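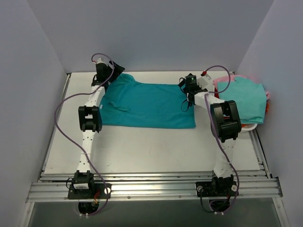

*A teal short-sleeved shirt laid out flat on a white table.*

# The last box on the form

9 Jan 2021

In December the town of Gredura mailed a survey to residents about parks, buses and the library. The first question asked for age. There were six boxes. The first five covered 18 to 24, 25 to 34, 35 to 44, 45 to 54 and 55 to 64. The last one said "65 and over."

I think that last box should go, and I think the town should stop paying for surveys that use it.

A person who is 66 may be working full time. She may have a parent still living and a grandchild in diapers. A person who is 91 is old enough to be her mother. The survey treats them as one group and then reports what that group wants. A 25-year-old and a 35-year-old, meanwhile, get separate boxes so that the town can tell their wishes apart. Somebody decided that ten years matters a great deal at one end of life and that thirty years doesn't matter at the other.

The usual answer is that there aren't enough older people to split up. I looked at the report from the last survey, which was run by a firm called Cimska. Of the people who sent it back, 153 were in the last box. The 18 to 24 group had 48 people in it, and that group got its own column in every table and two paragraphs in the summary. If 48 answers are enough to say what young adults think of the bus schedule, then 153 can be divided into at least two groups, and probably three.

What the report said about the last box was short. It said that seniors "value access and safety." I don't know what the town was supposed to do with that. The bench question is a good case. The last box came out evenly divided on whether the walking path along Wuyts Street needed more benches, and the report took this to mean there was no strong feeling either way. My guess is that there were two strong feelings. People in their late sixties who walk the path for exercise don't need a bench every block. People in their eighties may not be able to use the path at all without one. Put them together and the answers cancel out. The benches were left out of the budget.

I am 71, so I have some stake in this. I don't mind being called old. I do mind being averaged with people whose days look nothing like mine, and I would think the people older than me mind it more. They are the ones who lose when it happens. There are fewer of them, they are less likely to come to meetings, and when the groups are combined the younger and louder part of the box - my part - ends up speaking for them.

There is also the matter of how a box like this trains the people who read it. A planner who sees "65 and over" in every table for ten years will start to think there is such a thing. It shows up in the talk. "Seniors don't use the app." "Seniors prefer mornings." Some do and some don't, and the planner would never say that people from 18 to 48 prefer mornings. It would sound silly.

I have heard the argument that older people don't like to be asked for their exact age, and that a wide box is a courtesy. Maybe that is true for a few. They can skip the question, as anyone can. I have filled out a lot of forms at doctors' offices and every one of them wanted my date of birth, and I have yet to see anybody in the waiting room refuse.

Hendell, the next town over, changed its form two years ago. It now has 65 to 74, 75 to 84, and 85 and over. The form is still one sheet of paper. The first report that came out of it showed that the oldest group used the library's home delivery more than all the other groups combined, and the library had been thinking of ending it. Under the old form that would have been buried. I am not saying everything in Hendell is done well. Their parking is worse than ours.

The Gredura survey is due back in six weeks and it is too late to reprint it. It is not too late to write your age in the margin next to the last box, and I have done that on mine. The contract with the survey firm comes up for renewal this year. The council could ask for two more boxes as a condition of signing. It would cost a little ink and some extra columns in the tables, and whoever reads the tables would have to read a bit longer.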